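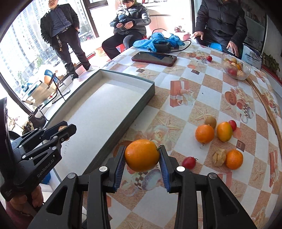
Aug 30, 2023
Produce Storage Notebook, Prerkville Station
Entry by Kaan Gezer

Subject: weight loss in waxed and unwaxed citrus, second round

The second round of the storage trial was set up this morning in Cold Room 4. The fruit came from the Cavdale packing house in two lots, one waxed with the standard Sezer coating and one washed only. Both lots were graded on arrival. Fruit with broken skin was set aside and is not part of the record.

Each lot was divided into trays and each tray was weighed empty before filling. The balance was checked with the 500 g and 100 g weights and read true on both. It should be checked again before every weighing, as the first round lost two days of data to a drifting zero.

Humidity set point: 80 percent. The wall gauge and the handheld meter did not agree at first. The handheld meter had been left near the door and came into line after it was moved to the back shelf. Readings are to be taken from the back shelf from now on, and the position has been marked with tape.

Notes on the first round, for the file. The washed lot lost weight faster than the waxed lot in every tray, as expected. Softening near the stem end was seen in both lots and did not follow the weight figures closely. Miklós Kun has suggested that the stem button be recorded as present or missing for each fruit, and a column has been added to the sheet. Colleagues who have already printed the old sheet should discard it.

Mixed storage remains an open question. The Plilbridge growers have asked whether citrus may be held with kiwis and tomatoes in one room. Tomatoes give off ethylene as they ripen, and kiwis soften quickly when exposed to it, so the present advice is to keep them apart. A separate trial would be needed to say more – there is no space for it in August.

To do:
Replace the door seal on Cold Room 4. The lower corner is stiff.
Copy the first-round weights into the shared file.
Ask Cavdale for the wash date of the unwaxed lot, missing from the delivery slip.

Next weighing is on Friday, before the room is opened for other work. M. Kun will take the readings.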